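The chart that counts everything except listeners

Irnau's single Boateng spent 20 weeks near the top of the Usareo chart this year, and since August I have been trying to find anyone who can hum it. My neighbour couldn't. Nor could the man who sold me a ticket to her show.

Her label, Jonix, calls it the biggest song of the year. Perhaps it is. The trouble lies in what the chart now counts. A stream of 51 seconds scores the same as one played to the end. A vinyl copy scores many times more, and Boateng came out on vinyl in nine sleeves, all with the same two songs inside.

Everett Zamora, who manages two bands you won't have heard of, has stopped arguing about it. "We sold 213 records in a month and I know where most of them went," he told me. "They sold 3,919 in a morning, and I'd love to know how many have been taken out of the wrapper."

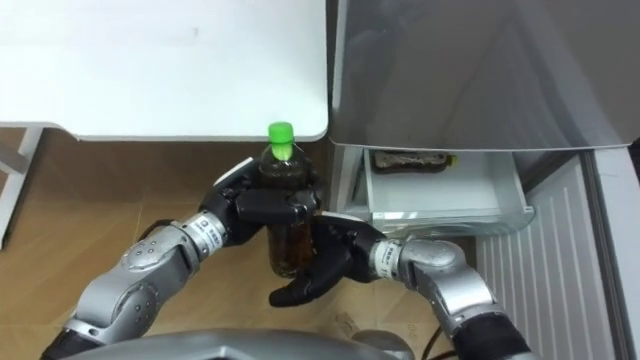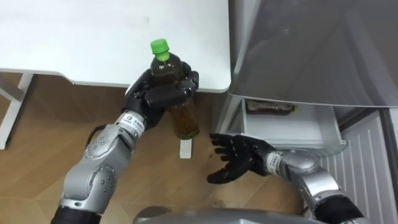

Jonix says fans like choice, and some surely do. Ignacio Baptiste, a record shop owner for most of his working life, takes a kinder view than I do. Collectors have always bought things twice, he says, and he would rather they did it at his counter. He also admits that the ninth sleeve is still sitting in a box under it.

I went to the show wanting to be wrong. Irnau has a fine, low voice and a drummer who knows when to leave her alone. The older songs got the room singing. When Boateng came, fourth from the end, a lot of phones went up for the chorus and most of them were down again by the second verse.

A second single is due before Christmas. Jonix has announced 12 sleeves.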